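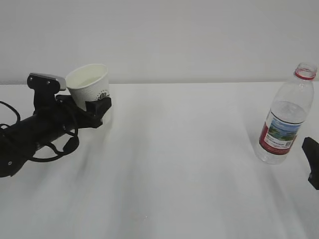 4. Planning the Purchase of a Two-Arm Bench Cell

Complete this section before placing an order for a Lultik two-arm cell. It covers sizing, the parts list, consumables, and the budget worksheet. Mechanical assembly is covered in Section 5.

4.1 Before You Begin

Have the following on hand:

Floor plan of the room, with outlet positions marked
List of tasks the cell is expected to run in its first year
Name of the person who will sign the acceptance form
Purchasing limit for a single order at your site

Note: Sites ordering through the Rerkstead office must use parts list revision 3032. Earlier revisions leave out the second gripper cable and will be returned.

4.2 Choosing the Arm Configuration

1. Write down each task as a single sentence, naming the objects handled. "Pour water from a bottle into a paper cup" is enough. "Kitchen tasks" is not.

2. Mark each task as one-arm or two-arm. A task is two-arm if one object must be held while another is moved, or if two objects must be brought together off the table.

3. If no task is marked two-arm, stop and order the single-arm cell. The second arm can be added later, but the base plate must be drilled for it at the factory. Select option B on the order form to have this done.

4. For two-arm tasks, check that both arms can reach the shared area in the middle of the table. Use the reach template in Appendix A at full scale.

5. Check the heaviest object against the payload table in Appendix B. Use the filled weight for bottles and other containers.

CAUTION: Payload ratings apply with the standard fingertips only. Extended fingertips lower the rating. Do not order them to make up for a table that is too deep.

4.3 Cables and Mounts

Cable length is the most common cause of a second order. In the picture at the head of this section, a thick cable hangs in a loop below the left forearm and rises toward the wrist. Leave similar slack when working out lengths.

6. Measure from the controller position to the arm base along the path the cable will take, including corners.

7. Add 70 cm per arm for slack at the base. Do not subtract this allowance when the controller is mounted under the table.

8. Enter the total on line 6 of the worksheet and order the next standard length up.

9. Order one spare gripper cable per arm. Gripper cables flex with the wrist and are treated as wear parts.

Note: Cable ties are not supplied. Budget for hook-and-loop straps, which can be opened when an arm is removed for service.

4.4 Sizing the Work Surface

10. Select a surface with a matte finish. Gloss surfaces produce reflections that interfere with vision-based control.

11. Plan for a plain background behind the table. A painted wall is acceptable. Shelving is not.

12. Set out the largest group of objects from your task list at their widest planned spacing. Confirm that every start position falls inside the reach template of at least one arm.

13. Repeat step 12 with the arms withdrawn and confirm that all objects can be seen from the planned camera position.
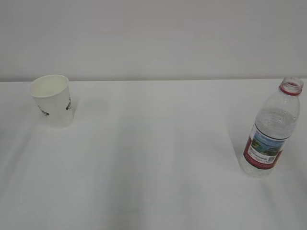 OBJECT SPACING AND CLEARANCE

The layout shown has two objects only: a paper cup toward the back left, near the wall, and an uncapped bottle of water at the right, closer to the front. The area between them is kept free. Use a layout of this kind when checking table size, as it tests both depth and width.

14. Check the back of the table first. A cup placed near the wall needs room for the gripper to approach without touching the wall. If there is not enough, move the table forward and measure the walkway again.

15. Where open liquids are planned, add a drip tray and sealed connectors to the order. Keep the controller and power supplies above floor level.

CAUTION: The standard arm is not sealed against liquids. Damage from spills is not covered by the warranty.

CONSUMABLES

Objects handled by the cell are a running cost and belong in the operating budget.

16. Enter paper cups at 300 per quarter for a cell running daily. Paper cups crease with handling, and a creased cup grips differently from a new one.

17. Enter replacement fingertip pads at two sets per arm per year.

18. Keep to a single type of cup and a single type of bottle through the acceptance period. Buy the full quantity at the start.

BUDGET WORKSHEET

19. Copy the totals from steps 8, 15, 16 and 17 to the worksheet.

20. Add installation. Flalamcombe and Olaniyan sites are charged for one day; all other sites are charged for two.

21. Add training for at least two operators.

22. Send the worksheet to Lakmal Uddin, Equipment Planning, for review. Quotations are held for 66 days from the date of issue. Orders intended for May delivery must be reviewed before the quotation lapses.

Note: Do not combine the cell and the table in one purchase order. Tables ship from a separate warehouse and a late table will hold up payment on the whole order.

Section last revised February 11, 2024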